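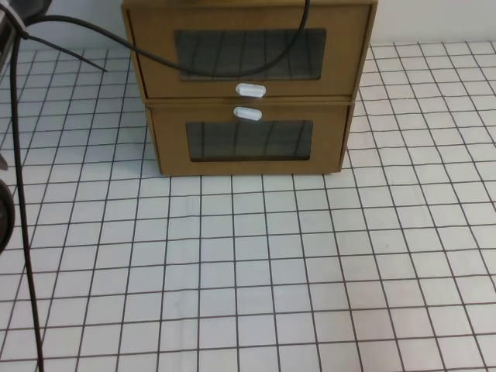

Visitas > Mobiliario y pequeño almacenaje > Nirkirgate

Jornada de puertas abiertas en Nirkirgate: cajoneras pequeñas con ventana

13 de septiembre de 2023
Redacción de Lultance

La nave de Nirkirgate abre al público profesional dos veces al año, una en enero y otra al final del verano. La sesión de esta temporada se dedicó a un único capítulo del catálogo de Bristton: el mueble de sobremesa para material pequeño. Quedaron fuera las estanterías y los archivadores de pie, que ocupan la otra mitad del edificio y que en esta ocasión permanecieron cerrados. El recorrido empezó en el almacén de tablero, siguió por corte y montaje y terminó en la sala de muestras.

Modelo de dos cajones

La pieza a la que se dedicó más tiempo fue la cajonera pequeña de dos cajones superpuestos, en acabado de tono tostado claro. Se presentó sobre una superficie de baldosa blanca cuadrada, con la junta oscura, junto a una pared blanca lisa. Cada frente lleva una ventana rectangular de material traslúcido ahumado y un tirador blanco ovalado.

La disposición de los tiradores es poco habitual. En el cajón superior, el tirador está por debajo de la ventana, cerca del canto inferior; en el cajón inferior está por encima de la ventana, cerca del canto superior. El resultado es que los dos quedan casi juntos, a un lado y otro de la separación entre cajones, y las ventanas quedan hacia los extremos del mueble. La ventana inferior es algo menor que la superior.

Desde el punto de vista del uso, la solución tiene una ventaja y un inconveniente. La mano encuentra los dos tiradores en la misma zona, de modo que el gesto de apertura apenas cambia de altura entre un cajón y otro. A cambio, con los dedos algo gruesos o con guantes es fácil tocar el tirador contiguo. Preguntamos por este punto y la respuesta fue que en las pruebas internas no se había registrado como defecto. Una versión con los tiradores centrados en cada frente se estudió y se descartó por razones de plantilla: habría obligado a desplazar las ventanas y a rehacer el utillaje de corte.

La ventana ahumada sirve para identificar el contenido sin abrir, con limitaciones. El tinte es oscuro y admite distinguir volúmenes, pero no leer una etiqueta colocada en el interior. Para material de oficina corriente (clips, cinta, grapas) basta. Para tornillería clasificada por medida seguiríamos poniendo la etiqueta en el frente, y el espacio libre que dejan los tiradores y la ventana permite una tira estrecha a cada lado.

Otro detalle que conviene revisar al recibir el producto es la alineación de los frentes. En la unidad de la baldosa, el cajón superior parece sobresalir un poco respecto al inferior, y su frente es ligeramente más ancho. El personal de sala explicó que la diferencia de profundidad puede corregirse con el tope trasero, accesible al extraer el cajón por completo. La diferencia de anchura pertenece al diseño.

Almacén de tablero

El tablero llega cortado en formato grande y se acopia en horizontal, separado del suelo por listones. Cada palé lleva una ficha con la fecha de entrada y el número de lote. Antes de pasar a corte, el material reposa 5 días en el propio almacén para igualar su humedad con la de la nave. El plazo se aplica a todas las referencias, incluidas las de menor grosor, en las que probablemente bastaría con menos.

La zona está bien ordenada, aunque el pasillo lateral resulta estrecho para el paso simultáneo de un grupo y una transpaleta. La visita tuvo que detenerse allí en dos ocasiones.

Corte y apertura de ventanas

El corte de los frentes se hace por pilas. La abertura de la ventana se practica después, frente a frente, con una plantilla distinta para cada cajón, ya que las medidas no coinciden. Las plantillas están marcadas con letra y color. El operario comprueba la primera pieza de cada serie con calibre y, a continuación, una de cada 20.

Los cantos interiores de la abertura se repasan a mano. Es la operación más lenta de la línea y la que más rechazos genera, según la hoja expuesta en el puesto: astillado en las esquinas, sobre todo cuando la herramienta se acerca al final de su vida útil. Los frentes rechazados se recuperan para traseras de otros modelos.

Montaje

El montaje se reparte en 5 puestos. En los primeros se arma el cuerpo; después se montan los cajones, se fijan los tiradores y se coloca la ventana por la cara interior. El último puesto hace la comprobación de deslizamiento: cada cajón se abre y se cierra en vacío y luego con un peso patrón.

No hay guías metálicas en esta gama. El cajón corre directamente sobre la base de su hueco, con un tratamiento de cera aplicado en fábrica. El sistema es sencillo y barato de mantener, pero se resiente con el polvo. Bristton recomienda limpiar el hueco con un paño seco y no emplear lubricantes líquidos, que manchan el material y retienen suciedad. La recomendación figura en la hoja de instrucciones, en letra bastante pequeña.

Los tiradores se sirven como recambio en bolsas de dos unidades. Las ventanas también se venden sueltas, con indicación de cajón superior o inferior. Quien pida recambio debe fijarse en esa indicación, pues la pieza grande no entra en el rebaje del cajón inferior.

Sala de muestras

La sala permite abrir y manipular todas las referencias expuestas. Además de la gama propia se mostraban los separadores interiores Yeh, que Bristton distribuye desde enero. Son piezas encajables, sin adhesivo, que dividen el cajón en dos o más compartimentos. Probamos el juego básico. El ajuste lateral es correcto; el longitudinal deja cierta holgura y el separador se desplaza si el cajón se cierra con brusquedad. El juego ampliado incluye una pieza de tope que corrige el problema, aunque encarece el conjunto.

El pedido mínimo para distribuidores es de 70 unidades por referencia, con posibilidad de mezclar acabados. Las muestras sueltas se facturan y su importe se descuenta del primer pedido en firme. Los plazos de entrega no se facilitaron por escrito.

Observaciones prácticas

El acceso a Nirkirgate se hace por la puerta de mercancías, sin señalizar desde la carretera. Se exige calzado cerrado y el chaleco se entrega en recepción. El catálogo impreso estaba agotado al comienzo de la segunda ronda; la versión digital se remite por correo a quien deja sus datos. La próxima sesión se ha anunciado para enero y cubrirá los archivadores de pie. La inscripción se tramita por el mismo formulario que la de esta edición.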